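# Skanetti T2 Teleoperation Station

Operator-side station for two-handed remote control of Clernent arms and for recording bag-handling tasks. Supplied as a kit and assembled on site. One operator per station.

## What the station includes

- Handheld VR controllers, left and right, with white tracking rings
- Padded forearm sleeves with black straps
- Wrist modules, left and right, with cables
- Three-pad foot pedal unit
- Host computer on a wheeled base
- White worktop, rounded corners

Gloves are ordered separately by size. Order code 474 covers the sleeve and strap set as a spare.

## Setting up

1. Place the worktop on a level floor. Leave 400 mm clear on both long sides.
2. Stand the host computer behind the table and lock the casters.
3. Connect the pedal unit before starting the software. A pedal connected later is not found until the next restart.
4. Put on the gloves, then the sleeves. The padding should sit flat against the forearm with no fold at the wrist.
5. Mount each wrist module on the outer side of the wrist. Tighten the straps until the module no longer rocks when tapped.
6. Pick up the controllers and hold both still until the Kaewkla software shows a steady position for each.

If one side drifts during step 6, restrap that side and repeat. Do not correct drift with an offset in software.

## Pedal assignment

| Pad | Default action |
|---|---|
| Left | Discard take |
| Center | Pause |
| Right | Start / save take |

Assignments are stored on the host and survive a firmware update.

## Handling thin film and bags

Film work puts more strain on the mounting than rigid parts do. Fingers press flat against the table, the wrist bends back, and a loose strap lets the module creep toward the elbow. Check strap tension every 300 takes. 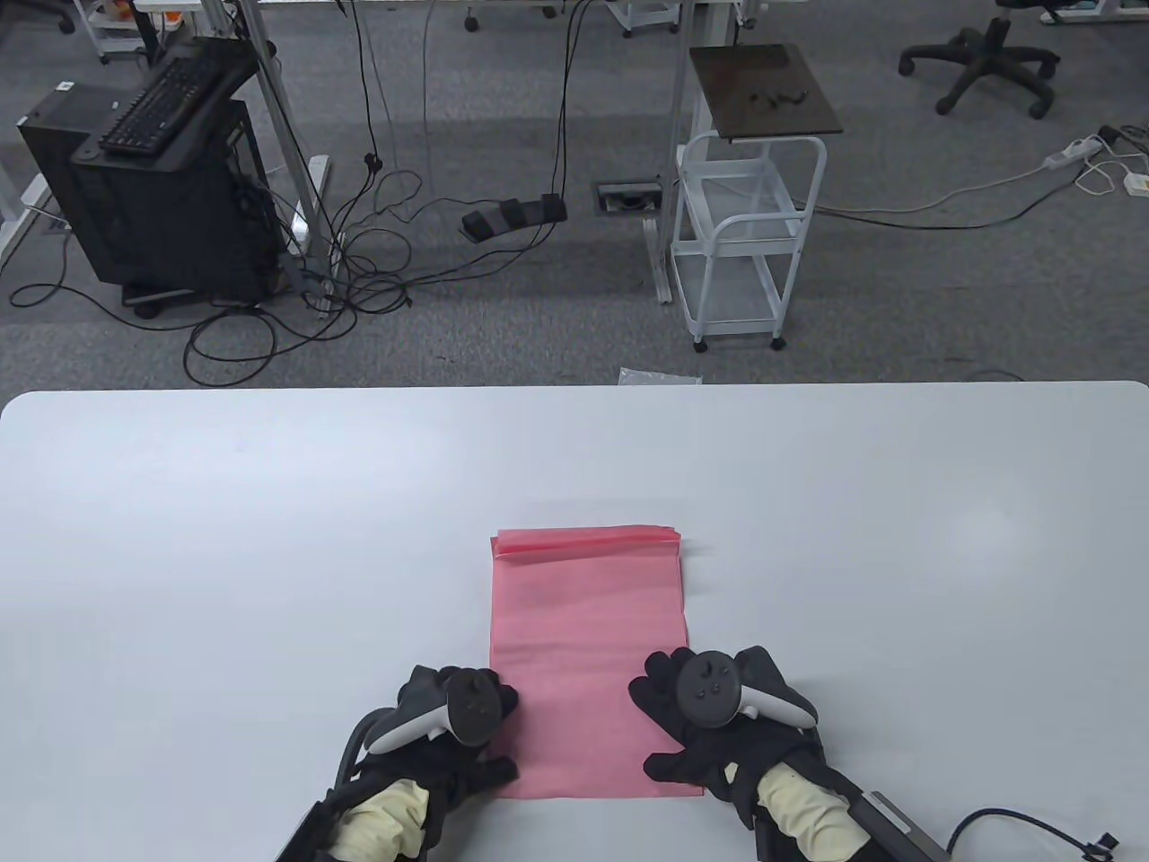
Keep the wrist cable outside the forearm, with enough slack to reach both near corners of the table. A cable led across the palm side will catch under the film. Flatten each bag before starting a take and keep the tracking rings clear of the sleeve padding.

## Maintenance

| Part | Work | Interval |
|---|---|---|
| Straps | Inspect stitching and hook face | Weekly |
| Wrist connectors | Check for bent contacts | Weekly |
| Tracking rings | Wipe with a dry cloth | Daily |
| Pedal unit | Clear debris under pads | Monthly |

Fault 151 means the host has lost one wrist module. Reseat the connector at the module end first. If the fault returns, swap the left and right cables; a fault that moves with the cable calls for a new cable, and one that stays calls for module service.

Modules are serviced at the Vustadcombe workshop. Send the module without sleeve or straps and include the host log.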